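Chaltu Gudeta had the kettle on before I'd got my boots off, and I think that says most of what you need to know about Wadura, the little guesthouse she has run up the lake road for 18 years now.

"People arrive tired and a bit cross," she told me, pouring. "So I don't talk about keys or rules until they've had something warm. The rules can wait!"

She started with 2 rooms and a borrowed stove (her aunt wanted it back for years, and finally got it), and she still does the breakfasts herself, flatbread and eggs and whatever fruit looks good that morning.

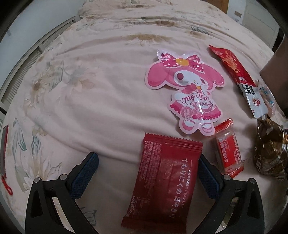 A little something for the room.

I asked about October, when the hikers have gone home and the lake turns gray, and she lit up. It's her favorite month, she said, and she lets guests keep their rooms until noon if no one else is coming.

"Why would I hurry them out? They're reading, they're sleeping. One couple from Hundier came for a weekend and stayed 18 nights. I ran out of jam."
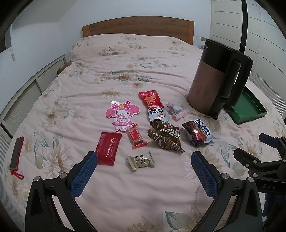 Abrehet Kassa remembers that fall well, and told me over the second pot that the jam was the least of it, as they were down to the last of the coffee too and the store at Zeleke was shut. Chaltu laughed so hard she had to put her cup down.

She'll be taking bookings again from March.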